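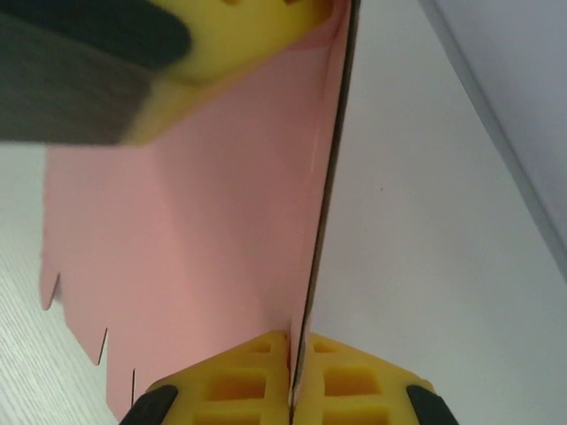 Pink paper, yellow fingertips, wrist camera view.

About Itasari

We try out grippers so that you can buy fewer of them. Ainhoa Echevarría started Itasari after paying for 12 grippers in one year and liking 4. The other eight are in a cabinet by the door, and visitors are welcome to make an offer.

People send us arms, fingers, cameras and controllers, usually with a brochure. We read the brochure last. First the hardware gets paper, because paper is cheap and hard to hold well, and it shows a crease to anyone who looks. Cut a few slits in the sheet and most fingers get a lot less sure of themselves.

Our standard round has 37 tasks, one of which is a sock. Every result goes into Purine, our comparison log, including the ones the maker asked us to run again.

We don't sell hardware or take commission. We do take lunch. Write to the bench before shipping anything heavier than you can lift, and please include the power supply.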